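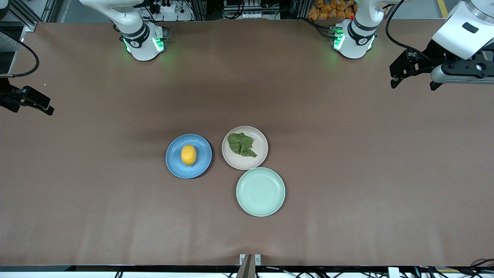 Geschirr im Mietvertrag: Stilletti stellt die Abrechnung von Leihgeschirr zum September um. Bisher wurde jede Position einzeln bei Ausgabe und Rücknahme erfasst, künftig gilt das Gebinde als kleinste Einheit. Runde Teller wie die drei auf dem Tisch werden dann nicht mehr als Einzelstücke gebucht. Ein Gebinde Teller umfasst 100 Stück, angebrochene Gebinde werden voll berechnet.

Für Bruch und Fehlmengen bleibt es bei der Stückabrechnung nach Preisliste vom 01.08.2022. Reklamationen sind innerhalb von 14 Tagen nach Rücklieferung schriftlich einzureichen. Maßgeblich ist das Zählprotokoll des Lagers Trerkton, sofern bei der Abholung kein eigenes Protokoll gegengezeichnet wurde. Abplatzer am Rand gelten als Bruch, Besteckspuren in der Glasur nicht.

Aufträge ab 2.000 Teilen werden weiterhin auf Paletten disponiert. Die Serie Sayce ist davon ausgenommen, weil die Körbe nicht stapelbar sind. Artikelnummern und Gebindegrößen der 171 betroffenen Positionen stehen im Kundenbereich unter »Konditionen«. Bereits bestätigte Aufträge werden nach alter Regelung abgerechnet.

Weitere Meldungen
Spülkosten: neue Staffel für Gläser
Serie Jodirex läuft aus, Restbestände auf Anfrage
Geänderte Annahmezeiten im Lager Trerkton
Tischwäsche: Hinweise zur Rückgabe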